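Ticket 3427: Touch feedback stops on trackpad surface after firmware update
Product: Plivel haptic overlay, 11-inch
Site: Ulliswood, second floor lab
Opened by: Sang-wook Baek
Status: Closed, with one item carried over

Problem as reported

The overlay has stopped giving any texture under the finger. The screen still works as a normal touchscreen. Taps register, dragging works, and the pointer goes where it should. When I load any of the texture samples (linen, cork, coarse sand, brushed metal) the glass feels like plain glass. Before the update all of them could be told apart with eyes shut.

It started after the overlay was moved to firmware 4. The host software was left as it was. There is no error on screen. The status page says "Surface ready".

Steps tried before opening the ticket

Restarted the host machine. No change.
Unplugged the overlay, left it off for ten minutes, plugged it back in. No change.
Cleaned the glass with the supplied cloth. No change.
Tried with a different person's finger in case mine was too dry. She felt nothing either.
Turned the strength slider from middle to full. There was a faint buzz in the top left corner at full strength, nothing anywhere else.

First reply from support

Thanks for the detail. The faint buzz is useful to know about. It means the driver board has power and at least part of the surface is being driven. Please send the log from the overlay (Settings, Surface, Save log) and tell us whether the earth strap is fitted. Texture depends on a small voltage between the glass and the finger, and without a good earth the effect drops away to almost nothing.

Please also check which Brurnimov driver the host is using. Firmware 4 expects the newer one.

Reply from Sang-wook Baek

Log attached. The earth strap is fitted and I have checked it with a meter from the clip to the case of the host. It reads as a good connection.

The driver is the older one. The installer for the newer one stops part way through and says the service is in use. I closed everything I could find and it still says the same.

Second reply from support

The service it means is the background calibration service, and it does not show in the normal list of programs. Open the services panel, find "Ekpo Surface Calibration", stop it and set it to manual. Then run the installer again. Set it back to automatic afterwards or the overlay will drift as the room warms up.

We read the log. The overlay reports 3,427 calibration points missing from its table. A full table on your size of screen has more than that, so some points have survived, and we think those are the ones in the corner where you felt the buzz. The update should have copied the old table across. With the older driver in place it can fail to do so and not say anything.

Reply from Sang-wook Baek

Stopped the service, installer went through to the end. Restarted. Status page now says "Surface ready, calibration needed", so that is at least more truthful than before.

Ran the full calibration. It got as far as row 10 and stopped with "Contact lost". Tried again and it stopped at the same row. Third time I pressed harder and it stopped one row earlier.

Third reply from support

Please don't press harder. The calibration measures drag, and a heavy finger sticks and slips on the glass, which it reads as losing contact. Use the side of the fingertip, light pressure, and follow the moving bar at its own speed. If it still stops at the same row, look at the ribbon cable on the right-hand edge. Power off first. The latch is a small flap that lifts upwards. It should sit flat and level when closed.

Reply from Sang-wook Baek

The latch was closed on one side and slightly up on the other. I opened it, pushed the ribbon in and closed it again. It moved by perhaps half a millimetre. I would not have spotted it without being told to look.

Calibration then ran to the end on the first try. It took a good deal longer than the guide says.

Results after calibration:

Linen: good, same as before.
Cork: good.
Coarse sand: good, maybe a bit stronger than it used to be.
Brushed metal: only feels right in one direction. Left to right there are clear ridges. Up and down it is smooth, and it used to have a light grain that way too.

Fourth reply from support

Glad the surface is back. The brushed metal sample was changed in firmware 4 and now uses the direction of the finger. The old sample had the same grain both ways. The vertical part of the new one is set very low by default. Go to Samples, Brushed metal, Edit, and raise "Cross grain" until you can feel it. Save it under a new name, as the built-in samples are written over at each update.

On the time taken, the guide still gives the figure for the smaller screen. We have passed that on to the people who write it.

Reply from Sang-wook Baek

Raised cross grain and saved as a new sample. It is close to the old one. Two of us tried it and could not agree on whether it is quite the same, but it will do for the February sessions.

One more question. After setting the calibration service back to automatic, it runs every time the host wakes from sleep, and the surface is dead until it finishes. Can it be told to run only at start-up?

Fifth reply from support

Not in this version. The request is logged and has been carried over to a separate ticket, which you have been added to. For now, turn off sleep on the host while the overlay is in use and let only the display switch off.

Summary of fix

1. Stop Ekpo Surface Calibration and set to manual.
2. Install the newer Brurnimov driver.
3. Power off, reseat ribbon cable, check latch is level.
4. Set the service back to automatic and restart.
5. Run full calibration with light pressure.
6. Turn off sleep on the host.

Ticket closed by support with the agreement of the reporter. Reopen within the usual period if the fault comes back.

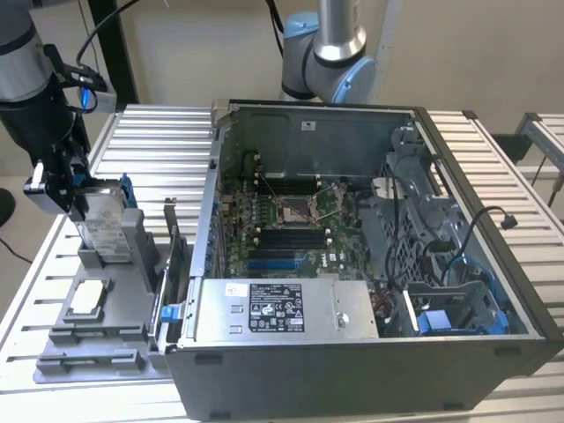

Hard drive held over the grey parts fixture, next to the open tower.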